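Last updated: January 22, 2025

3. Building sequence of the nave at Jastanberg

3.1 Evidence and method

The nave at Jastanberg is usually presented to visitors as a single work, begun and finished under one master. The on-site panels, the church leaflet and most of the regional guidebooks repeat this. The account rests on a dedication recorded for 1375, which early antiquarian writers took to mark the completion of the entire building west of the crossing. The record itself mentions only an altar. It gives neither the position of the altar nor the state of the structure around it, and it cannot be used alone to date the west bays.

We approached the question through the fabric. The south arcade and the south aisle wall were recorded stone by stone from a mobile tower, and the north side was recorded from the floor to the level of the capitals. Access above that level on the north was refused because of loose plaster in the aisle vault. The two sides are therefore not documented to the same standard, and statements made below about the upper north wall depend on photographs taken from the opposite clerestory passage.

For each course we noted height, bed depth, tooling, joint width and any mason's mark. Mortar was sampled at 18 locations, chosen where an original joint could be reached without disturbing later pointing. Samples were sorted by color, aggregate size and lime lump content. No absolute dating was attempted on the mortar, and the groups should be read as relative only.

3.2 The break in the south arcade

The clearest change falls at the third pier from the crossing. East of this pier the courses are low and even, with joints that rarely open beyond the width of a fingernail. The stone is a fine buff sandstone consistent with the old workings at Garnness. West of it the courses are taller, the stone is coarser and redder, and the tooling changes from diagonal to vertical strokes. The pier itself carries both kinds of work. Its eastern half courses through with the earlier masonry up to the springing, and its western half has been cut back and refaced.

The change does not run straight up the wall. It steps back toward the east as it rises, so that the clerestory above the second bay is already built in the coarser stone. Stepping of this kind is normal where work stops for a season or longer and the end of the wall is left racked to receive later courses. A planned joint between two teams working at the same time would more likely be vertical, and we would expect the tooling to overlap on either side of it. No overlap was seen.

The base moldings support the same reading. The eastern bases have a deep hollow between two rolls, and the hollow is undercut. In the western bases the hollow is shallow and the lower roll is flattened. The difference is small and is easy to miss from the aisle, where modern seating hides much of the plinth.
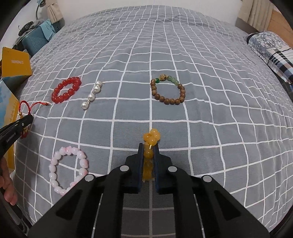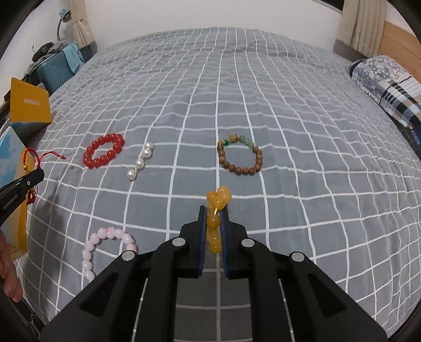
Figure 2. Yellow beaded bracelet held between the fingers of a hand-held gripper, over gray fabric with a white grid pattern (both views).

3.3 Mortar groups

The mortar samples fall into three groups. Group A is pale, with fine sand and frequent lime lumps, and occurs only east of the break. Group B is browner, with small gravel, and occurs west of the break and in the refaced half of the third pier. Group C is gray and hard and belongs to repairs. It appears in patches on both sides, mostly near the windows, and was excluded from the phasing.

One sample does not fit. It was taken low in the aisle wall of the westernmost bay and matches Group A closely. Two explanations can be offered. The outer wall may have been laid out along its full length before the arcade was raised, which would place some early mortar at the west end. Alternatively, the joint may belong to reused material, as several blocks in this part of the wall carry diagonal tooling on faces that are turned inward. The first explanation is preferred, but a trench against the outer footing would be needed to test it.

3.4 Comparison with Rirkness

The former abbey church at Rirkness shows a similar pause. Its nave was left with a temporary west wall, the scar of which is still legible in both aisles. No such scar has been found at Jastanberg. If a temporary wall stood there, it was probably timber, and the shallow sockets in the third pair of piers may relate to it. The sockets were filled with Group C mortar and could not be emptied during the present work.

The Rirkness base moldings have been used in the past to argue for a shared workshop. The profiles recorded in the Robles survey make this difficult to maintain. The eastern Jastanberg bases are close to those at Rirkness in outline, but they are cut from two stones where the Rirkness bases are cut from one, and the undercutting is handled differently at the angles. Borrowing of a form is possible. A common team of masons is not shown.

3.5 Consequences for the accepted date

The dedication is best attached to the eastern bays. An altar could have been in use there while the western part of the nave was unbuilt or stood only to the height of the aisle walls. The length of the pause cannot be fixed from the fabric. The change in base molding suggests more than a single winter, and the change in stone supply points to new terms of carriage or a new quarry, either of which would have taken time to arrange. The roof timbers over the west bays have not been sampled, and they remain the most promising source for a firm date.

Reader comments

Is the red stone also from Garnness? There is a redder bed at the north end of the old workings, behind the lime kiln. I would not rule it out on color.

The panels inside the south door still give the single-phase story. I visited in March and the guide repeated it too.

A plan with the piers numbered would help. I was counting from the west door at first and got lost in 3.2.

Related items

Roof carpentry in the aisles at Rirkness
Stone supply and cart roads near Garnness
The Robles survey: base and capital profiles
Lime mortars in unheated churches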